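The cupboard under the stairs

Print
E-mail

April 13, 2020

For two years I have promised to put the network cupboard in order, and this week I finally did it. All cables in our house come together there, and in all that time I had bought only grey ones, because they were cheapest. If something stopped working, I pulled gently on one end and asked my neighbour Halldóra to shout from the other room when she saw something move.

Now each colour has its own meaning. Blue is for the upstairs rooms, green is for the printer, and yellow is for the line to my small office. I ordered the cables from Van Acker and paid 98 euros, with a bag of fabric ties included.

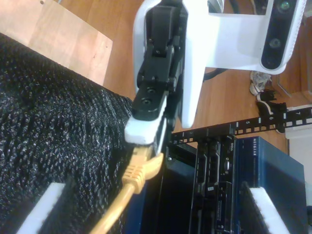 The yellow plug, pointing at the front of the rack.

I learned to look at the boot of the plug before buying. Ribs on it give the fingers something to hold, and the latch must stay easy to press when the neighbours on both sides are also plugged in. My old grey ones had lost their latches, and they slid out whenever I moved the vacuum cleaner.

The labels are still missing. I wrote the first ones by hand, but my sevens look like ones, so Hrvoje will lend me his label printer. The old cables are in a box in the hall - if somebody in Poltbridge wants them, please write to me.

Print this post | E-mail this post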